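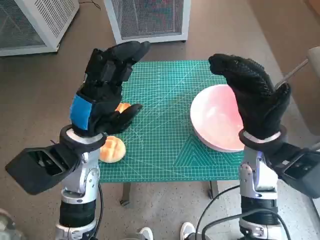 Quilting people, and people who have a bag of fabric in the cupboard and feel guilty about it, this thread is for you. I've finally finished cutting for the scrap quilt I promised my sister, and so many of you asked about it that I'm putting it all in one place. It'll be long, I'm sorry, get a cup of tea. First thing, and I'll say it to anyone who thinks they need a sewing room: a small table with a green self-healing mat over the top, like the one in the photo, is plenty to cut on. I did years of quilts on the kitchen floor before I worked that out, and my knees still bring it up.

Threads > Sewing & Quilts > Scrap quilts > Zdeňka Charvát

Search threads Go

Monday, August 26, 2024

The pattern is called Asness. It's an old-fashioned one, all squares and half-square triangles, and the triangles turn into little pinwheels if you lay them the right way round (and into a terrible muddle if you don't, ask me how I know). I bought the paper version in June at Rusnák, the fabric shop in Timon with the creaky stairs. Finished size is a generous double. It takes 400 squares before you even think about the border.

Sorting. Please don't sort by colour first, I beg you. Sort into light, medium and dark. I squint at everything from the other side of the room with my glasses off and whatever disappears is a light. My sister thinks this is very funny. You can also take a picture on your phone and turn it black and white, which does the same job and keeps your dignity.

My scraps come from all over the place. Old pyjamas, the good bits of a tablecloth, shirts my dad wore to work, a set of curtains we had when we lived near the lake. There's a grey flannel in there I can't place at all and I've put it in anyway – it's lovely to touch and it wants to be near the pillow end.

On washing: yes, wash the scraps. Warm water, with one of those colour catcher sheets, and pop them in a mesh bag or you'll be untangling threads until Christmas. I dried mine on the rack on the porch and ironed them slightly damp. A few reds bled. The red corduroy bled like anything and has been moved to the "cushion" pile, where it can't hurt anybody.

Starch before you cut. I never used to and my squares came out a bit like cheese slices left in the sun. I mix my own now, a spoonful of cornstarch in a spray bottle of water, shake it well every single time. Spray, wait a minute for it to soak in, then press. Press, up and down. If you push the iron along you'll stretch the edges and then you're back to cheese slices.

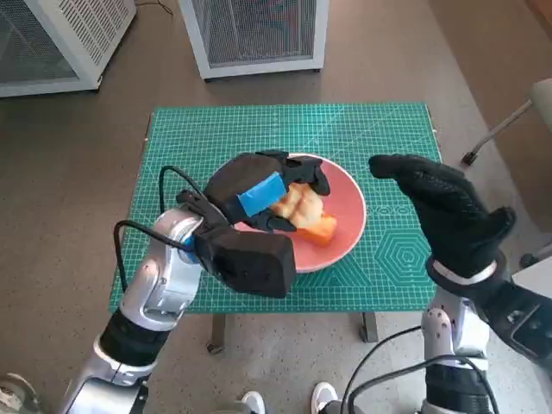
Now, about the shirts. Cut the collar, cuffs and button band off first and keep the buttons in a jar. The back of a man's shirt is the best bit, it's a great big flat piece with hardly any wear. Sleeves are good too once you open the seam. Watch for thin patches at the elbows. Hold the cloth up to a window and if you can see the neighbour's fence through it, it's not going in a quilt that has to survive my nephews.

Someone asked about knit T-shirts. You can, but iron a light fusible backing on the wrong side before you cut, or they'll curl and crawl away from you. I left them out of this one. I made a T-shirt quilt once for a boy going off to university and I was so cross by the end of it that I had to give it to him in a bag so I wouldn't look at it!

Blades. Change your rotary blade! We all wait too long. If you're having to go over the same line twice, or there's a little row of uncut threads always in the same spot, it has a nick in it. Close the guard every time you put the cutter down, even if you're only reaching for the ruler. I keep the old blades in a lidded tin with a label on it so they don't end up loose in the garbage.

Rulers slip, that's the other complaint I get. I stick dots of fine sandpaper on the back of mine. Spread your fingers out like a spider on the ruler, keep your little finger off the far edge, and cut away from yourself. Stand up to cut if you can manage it. You see the line better and you're using your weight instead of your wrist.

Thread next. I've settled on Zinoso cotton in a warm grey for nearly all my piecing. Grey sits down quietly between a light and a dark and you don't have to keep changing the spool. I used to match everything and I had a drawer full of bobbins with an inch of thread on each. My quarter-inch seams are on the skinny side, a thread's width under, to make up for the fold.

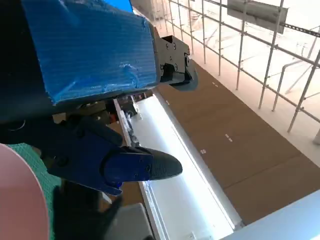
Chain piecing, for anyone who hasn't tried it: you feed the pairs through one after another without cutting the thread between, so you get a long string of them like bunting. It saves such a lot of thread, and I find it very soothing with the radio going. Snip them apart in front of the TV later. Do check every so often that you haven't sewn one upside down. I did a whole evening's worth the wrong way up once and I said a word my mother would've been sorry to hear.

Laying it out is where I always go slow. I've got an old flannel sheet pinned up in the hallway and the squares cling to it. I put them up, walk past them for a week with the laundry, and move one here and there. The dog's fur clings to it as well, so a lint roller lives on the hall shelf now.

The oldest fabric in this one is from a dress I made 14 years ago for my cousin's wedding. Little yellow sprigs. I danced in it until the hem came down. There wasn't much left, so I've spread it out over the whole top and you'll have to look for it, and I think my sister will spend her first night under it doing just that.

Backing will be a plain cotton sheet, a wide one, washed twice. Some long-arm quilters won't take a bedsheet because the weave's tight, so ask yours before you turn up with it. I'm quilting this by hand in big stitches with a thicker cotton, and I like how it puckers after the first wash.

I'll post again once the rows are joined. If you've got a trick for getting pinwheel centres to lie flat, I'd love to hear it – mine have a lump in the middle like a pea under a mattress. I've tried swirling the seams and it helped with some of them.

Recent threads by Zdeňka Charvát
Flannel backing: yes or no?
What I do with selvedges
Binding corners without tears
My mum's button jar
A rainy afternoon at Rusnák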